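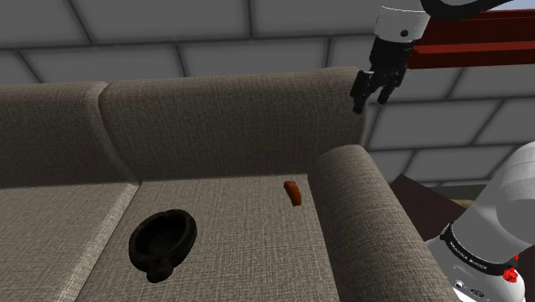

Home Columns Notes Archive Contact

The Sofa Did Not Push Back

By Muthoni Swai
April

I have spent a good part of my working life being told that robots are dangerous because they are strong. In March I watched one get into trouble because it was polite. It pressed down on a couch, waited for the couch to object, and pressed a little more, like a guest leaning on a doorbell.

The job was as dull as household robotics gets. There is a sofa. On the seat there is a bowl, and on the same seat, some way off, there is a small thing that belongs in the bowl. The arm picks up the small thing and puts it in the bowl. People who don't work in this field tend to ask why anyone would keep a bowl on a sofa, and I can only assume they have never lived with other people.

The controller was called Huaranga, and it had been trained in a simulator called Cunora, on a rendered sofa with a very nice weave to the fabric. I mention the weave because it came up in meetings. Somebody had gone to real trouble over it. You could pull the camera in close and see the crosshatching. The cushions had seams and soft shading where the back met the seat, and a fat rolled armrest that looked ready for a nap.

As far as the physics was concerned, all of it was a boulder. The cushions had a shape and some friction and no give whatever. If you dropped a bowl on that seat it stayed level until the end of time. If a fingertip touched the seat, the seat touched back at once, at full strength, and the arm knew precisely where it was. Huaranga ran 642 scored episodes on this boulder before anyone let it near furniture, and its numbers were lovely. I signed the page that said so. I would like that on the record before I start blaming other people.

Then it met a couch.

The couch in the test room at Grasesance was bought secondhand and is, to put it kindly, relaxed. The first few runs went fine in a clumsy sort of way. On a later run the small object had settled into the dip where the seat meets the armrest, and the fingers came down for it and missed by a bit. The controller had a habit for this. It would lower the fingers until it felt the seat, back off slightly, and try again. In the simulator that habit had worked beautifully, since the seat could be relied on to announce itself.

Foam doesn't announce itself. It gives way, slowly, with a small sigh. The arm went down looking for a firm surface and found one 13 centimeters later, which was the plywood. Along the way the cushion tilted, the bowl slid into the wrist, and the elbow of the arm swung out over the armrest to make room for a posture nobody had planned. A technician had one hand on that armrest. She was leaning over to see whether the thing had been grasped, as anyone would.

She pulled her hand out in time. She had a red mark across two knuckles and said a word I won't print, and then she said it again to the couch. The stop button was within reach and she hit it with her other hand. That was the entire injury. I have had worse from a stapler.

What bothers me is the order in which the safeguards did nothing. The contact limit on the fingers never tripped, as the foam never pushed hard enough to reach it. The speed limit never tripped, as the arm was moving at the pace of a sleepy cat. The workspace boundary had been drawn as a box with its floor at the seat, plus a margin, and the margin had been widened a week earlier so that the arm would stop complaining about the sag. Each of these was a reasonable decision, made by a reasonable person, and I can name the person for the last one, because her byline is at the top of this column.

We wrote a report. It ran long and had a timeline, and it concluded that the root cause was "insufficient fidelity in deformable contact modeling." I helped write that phrase and I regret it. It sounds like a weather event. It also points straight at the remedy everybody wanted in the first place, which was a better simulator. Within a day there was a proposal to give Cunora a proper foam model, with layers. It would take two people most of the summer, and at the end of it we would have a cushion so convincing you could lose change in it.

I'm against it. Well, I'm mildly for it, as I'm mildly for most things that keep graduate students employed. I'm against it as an answer. A foam model would fix the couch we own. Then somebody would put the bowl on a bed, or a beanbag, or a pile of coats, or a large patient dog, and we would be back at the whiteboard asking for a coat model.

The fault I care about is older than the simulator. We built a machine whose plan for not knowing where it was consisted of going further. That's a terrible plan on soft things and a fairly bad one on hard things, and the only reason it looked like competence is that the practice world was made of rock. If I walked down a dark staircase by that method you would not say my problem was the fidelity of the stairs. You would say I should stop when the step isn't where I expected it and have a think.

So my first suggestion is boring. A robot that expects to touch something at a given height, and doesn't, should treat the missing touch as news. We had alarms for too much force. We had none for too little. We had 400 lines of safety configuration (I've read them all now, some of them twice) and every one of them was waiting for something to hit us. The idea that silence could be a symptom did not come up, although everyone in that room has either raised a toddler or managed an intern.

The change itself took an afternoon. If the fingers travel past the expected surface by more than a small allowance, the arm halts, backs out the way it came, and asks for help. It now asks for help rather a lot. On the relaxed couch it asks so often that the operators have started answering it in tones of voice. Its completion rate has dropped and the chart that used to please visitors is less pleasing. A visitor from Grornura, who make the shelving system our arm is meant to live beside one day, asked me whether the robot had gotten worse. I said it had gotten more honest about how bad it was. He wrote something down, and I didn't enjoy how long it took him.

My second suggestion will be less popular. Results from simulation should come with a plain statement of what was soft and what was hard. One line would do. "All furniture rigid." Had those three words been on my page, next to those 642 episodes, I like to think I would have paused before signing. Maybe I wouldn't have. But the technician would have read them too, and she is a more suspicious person than I am, and I doubt she'd have put her weight on that armrest.

The objection I get is that everybody knows this already. Of course the sofa is rigid, Muthoni, they're always rigid, it's understood. I've noticed that the things which are understood are seldom understood by the person with a hand in the machine. She'd been hired in the winter to fix grippers. She had seen the rendered version on the big monitor for weeks, with its pleasant upholstery, and had drawn the conclusion any sane adult would draw from a picture of a sofa. I don't hold that against her. I had seen the collision settings and I'd more or less forgotten them myself. The weave is very good.

There's a case that pretty rendering makes this worse, and I half believe it. When simulators looked like cardboard, we treated them like cardboard. You checked everything, because your robot was visibly learning to live among gray boxes. Improve the fabric and people extend credit to the parts they can't see. I'm not asking for ugly sofas. The cameras need the texture, and the vision side of Huaranga did its work well; it found the bowl every time, and it found the small object even in the dip. I'd just like the rest of us to remember that the eyes were trained on upholstery and the hands were trained on a curb.

A colleague argues that I'm making a great deal out of two knuckles. We had 200 hours of bench time before this with nothing worse than a cracked saucer, and by the standards of people who use table saws we are a daycare. He's right, and I've told him so. My trouble is that the arm didn't know it was dealing with knuckles. It was being exactly as careful with her as it was with the cushion, and by its own lights it was being very careful with the cushion.

The couch has stayed. There was a motion to replace it with a firmer model, on grounds of repeatability, and I voted it down with a speech that I'm told went on. The foam proposal has been cut to one person and half a summer. The armrest now has yellow tape on it, which means don't lean here, and which people read carefully while leaning. I've asked for the tape to be moved to the floor, a full step back from the couch, and for the margin in the workspace box to go back where it was. The second request is still open, assigned to me.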